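Vallside Neighbors Help > Home and Furniture > Tables

How do I get gray scuffs off a white tabletop?

posted by pradora_renter, Thu 21 November

We rent a furnished unit in the Pradora building and the table that came with it has a white top. It was clean when we moved in last April. Since then it has picked up gray smudges and marks all over, mostly where people sit and work. I have tried dish soap and a wet cloth, and then window cleaner. The soap took off the food and did nothing for the gray. The window cleaner made it shiny for a day.

I don't know what the top is made of. There is a label underneath that says Gravasa and a number, and nothing about care. The lease says we pay for damage to furniture beyond normal wear, and I would like to get the deposit back. We have 2 months left. I would also like to know if there is something I can put on it afterward so it stays white.

2 replies

tablesaw_ed

Magic eraser. Works on everything. I did my whole kitchen with one.

berge_street_refinisher

Be a little careful with the answer above. A melamine foam eraser is a very fine abrasive. It will take the marks off, and on a glossy top it can also take off the gloss, so you end up with a dull patch that you only notice when the light comes in from the side. It may still be the right thing to use, but I would not start there.

Most of the gray on a white table is not dirt in the usual sense. It is a thin layer of metal or rubber that got rubbed off something onto the surface. Laptop feet, keys, belt buckles, pan bottoms and cheap ceramic mugs with a rough ring underneath all do it. Soap doesn't touch metal marks.

Mine is white too and it gets worse treatment than yours. It has the same faint gray marks, and I clean it a few times a year.

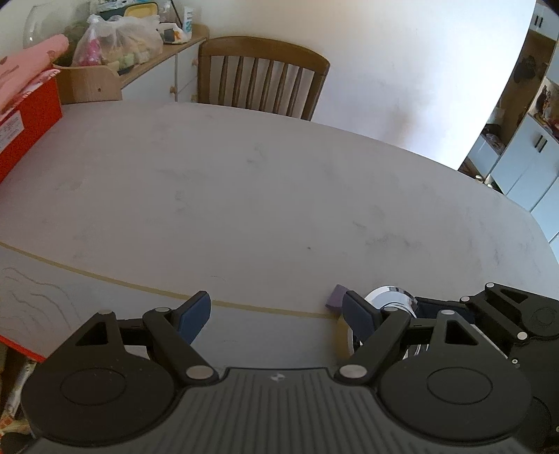

What to do, in order

1. Wash the whole top with warm water and a drop of dish soap, rinse, and dry it. If you skip this you will be grinding crumbs into it.

2. Try a plain white vinyl pencil eraser on one mark. This lifts rubber scuffs and costs nothing. Wipe away the crumbs.

3. For what is left, mix baking soda and water to a paste about as thick as toothpaste. Test it under the edge or wherever a placemat usually sits. Rub lightly with a damp soft cloth, in small circles, then wipe off with clean water. Two short passes are better than one hard one.

4. If it is metal marking and the paste doesn't move it, use a liquid cream cleanser, the kind sold for glass cooktops. Same test spot first.

5. Foam eraser last, damp, with almost no pressure.

Don't use acetone, oven cleaner, or steel wool. If the top is painted wood, acetone will take the paint off, and then you do owe them a table.

If you can catch a fingernail in a mark, it is a scratch and cleaning won't help. Sanding with 2,000 grit wet paper can soften a scratch in solid surface material, but don't do that on a laminate or on anything you rent.

For keeping it white, stick felt pads on whatever lives on the table. A pack runs about 5 dollars at the hardware store on Berge. I wouldn't bother with wax. It yellows on white and picks up fingerprints.

Take photos of the top before you move out, with a window behind you.

pradora_renter

Thanks. The eraser got maybe half of them and the baking soda got most of the rest. There is one long one near the end that I can feel with my nail, so I will leave that alone and ask the office if it counts as wear.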